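## Notes from the sick bay: first aid refresher, Piltar

Anyone who joined the auxiliary for the sea air will be pleased to learn that in August we spent two full days indoors, at the Piltar shore office, learning how to keep one another alive until somebody better qualified arrives. The refresher comes round every other year and covers all crews on the Hapeta and Clalness stations. Attendance is compulsory, as the third email put it, in capitals.

The course was run by Sorin Ciobanu, who spent long enough as a ship's medic to have lost all interest in our excuses. He started at eight on the Tuesday with cold water. Most of us think we know about cold water, having fallen in it. Sorin's view is that we know about getting out of it, and that the trouble often starts when a casualty has been lifted, wrapped up, handed a mug and told to walk to the mess. So the mug goes, and so does the walk. Keep them flat, move them gently, get the wet layers off with shears if you have to, and stop rubbing their arms. Several of us have been rubbing arms for years.

The afternoon was radio medical advice. Each crew had to call in a made-up patient to a doctor, played by Sorin from the next room with the door shut. The first call went on for a good while before anybody mentioned that the patient was breathing. The second crew gave a splendid account of the weather. By the end of the day we had all been issued with the new call card, which puts the questions in the order a doctor will ask them, and calls improved at once. Please keep the card by the set. Please don't keep it under the set, in the chart drawer, or in your other jacket.

Wednesday was stretchers. The Hapeta has had the folding type since spring, and opinion on board is divided between those who can fold it and those who have been bitten by it. We carried it up the companionway loaded, down again loaded, and then through the galley door, where it doesn't fit unless the foot end goes first and someone takes the kettle away. That has now been written into the ship's notes, kettle included.
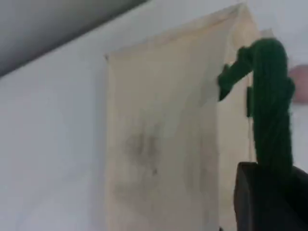 *At the wall.*

The paperwork session followed lunch, which was poor timing by someone. The old treatment log ran to a page a patient and asked for next of kin twice. Its replacement is a single sheet, and carbon copies are back after a brief and unhappy affair with the tablet. One copy goes ashore with the casualty, tucked somewhere it will be found. One stays aboard. If you give a drug, write the time next to it, using ship's time, and say that it is ship's time. A patient landed at Baltotia last winter had, on paper, been treated an hour before he was hurt.

On stores, the count was better than last year. Of 125 items on the Clalness kit list, 107 were present, in date and where the list said they were. The missing ones were mostly small dressings and the good scissors. We all know where the good scissors go. A fresh pair has been ordered for each vessel and will be tied to the bag with cord, like the pen in a bank. The store at Piltar also holds 1000 pairs of examination gloves, all of them small. This was a typing error and the supplier has been most understanding, in the sense of not taking them back. If you have small hands or know someone who has, help yourself.

Two changes come in straight away:

- Seasickness tablets are now signed for, like everything else in the locker. This is no comment on anyone's stomach.
- The monthly kit check moves from the mate to whoever holds the current medical ticket on board. Mates who wish to express their sorrow may do so in writing.

There was a longer talk on fatigue and low mood on the longer patrols, and it was the best attended hour of the two days, partly on account of the cake. Sorin kept it plain. Ask people how they slept. Notice who has stopped coming to meals. You don't need a form for either, although one is being drafted. Crews who would like the same talk given aboard should tell the Piltar office which week suits.

Five of the crew still need to sit the practical, having been at sea for the first date and unaccountably at the dentist for the second. A third date will be arranged at Baltotia. The stretcher will be there, and you'll need boots.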